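Clunamcombe Facilities Helpdesk
Ticket 526
Category: Furniture and fittings – folding screen and table
Location: Activity Room 2
Status: Closed
Priority: Normal
Opened: October, 09:14

Summary
Folding screen around the activity table will not stay at the set angle. Items missing or misplaced after the screen has been moved.

Initial report
The side panel of the folding screen in Activity Room 2 moves inwards during use. When the panel is pushed back by hand it stays in position for a short time and then swings in again. On two occasions it has come far enough over the table to knock small articles to the floor. Staff have asked whether the screen may be taken away altogether. The room is booked for sorting sessions throughout the month and the screen is needed to keep the table separate from the walkway.

A second matter is reported under the same ticket. The tray of sorting articles was returned to the cupboard incomplete after the last session. The lid belonging to the flask could not be found, and the soft toy had been put away with another set.

First response – 10:40
The report has been received and assigned to G. Jiang, Facilities. The screen is to remain in place until it has been examined. Please do not wedge the panels with chairs or books, as this places a strain on the seams. A request has been sent to the session leader to lay the articles out on the table so that they can be checked against the list.

Inspection – 14:05
Attended by Guoqing Jiang. The screen was opened fully and each join was examined from the floor upwards. The panels are sound and the woven facing has not come away at any point. The seams at the back hold their angle. The fault is confined to the right-hand side, where the fixing had worked loose and no longer gripped. The fixing was tightened and the panel was moved through its full range several times. It held on each occasion, but with less resistance than the others.

The table was examined at the same visit. It stands level and the top does not rock. The cap over the cable hole is fitted and should be left in place when no lead is in use. The power strip is kept on the carpet by the wall and should not be brought up on to the table during sorting sessions.

The articles were then laid out for checking.

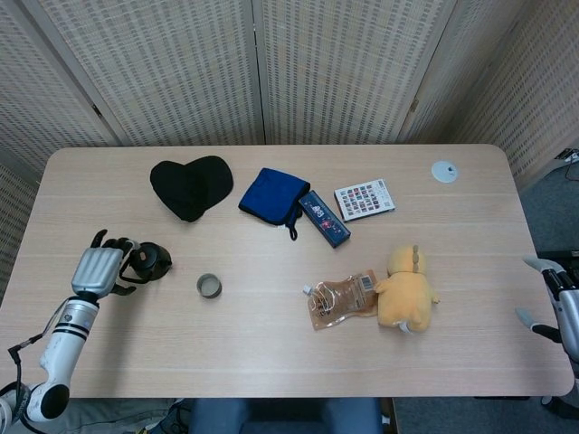 Activity Room 2: sorting articles on the table, screen in position.

Findings on the articles
The yellow soft toy has been returned to the correct set. The navy box with the cartoon print and the blue pouch are both on the list and may be signed off. The small round tin is listed without a lid and is therefore complete. The card with the coloured pictures belongs to the set and should be stored flat, as the previous card was creased in the cupboard.

Two entries could not be settled at the visit. The black heart-shaped article does not match any wording on the list. The session leader is asked to confirm whether it is the article entered as "soft, black". The clear bag has a label and a barcode sticker, but the list gives only "packet, brown". A fuller entry is requested.

Update from the session leader – 15:20
The heart-shaped article is the one entered as "soft, black" and the list has been amended. The packet is also correct. It is to stay sealed in its bag, and the wording on the list will be changed to say so. The session leader has identified the black article with the carrying loop as the item sought in the first report. It had been placed in the wrong tray – the tray label has since been rewritten in larger letters.

The session leader reports that the panel has remained in position since the inspection. A request is made for a permanent repair before the room is next used by a full group.

Further action
A replacement fixing has been ordered from Vetport under the standing account. Delivery is expected within 48 hours. Until it is fitted, the following arrangements apply:

The screen should be opened from the back first and the sides brought round last.
The right-hand panel should be moved with both hands and should not be pulled by its top edge.
Articles should be kept towards the middle of the table.
Any further movement of the panel should be added to this ticket and not reported separately.

Update from Facilities
Replacement received and fitted by G. Jiang. The old fixing was worn on its inner face and has been discarded. The panel now moves with the same resistance as the rest of the screen. The remaining fixings were checked and none required attention. The arrangements listed above are withdrawn, with the exception of the order of opening, which should continue.

Closing note
The session leader has confirmed that both matters are resolved. The amended list is kept inside the cupboard door and a copy has been sent to the helpdesk. The screen will be examined again at the next routine visit. Should the fault return within 14 days, this ticket may be reopened by quoting the number at the head of the page.

Ticket closed by: Guoqing Jiang, Facilities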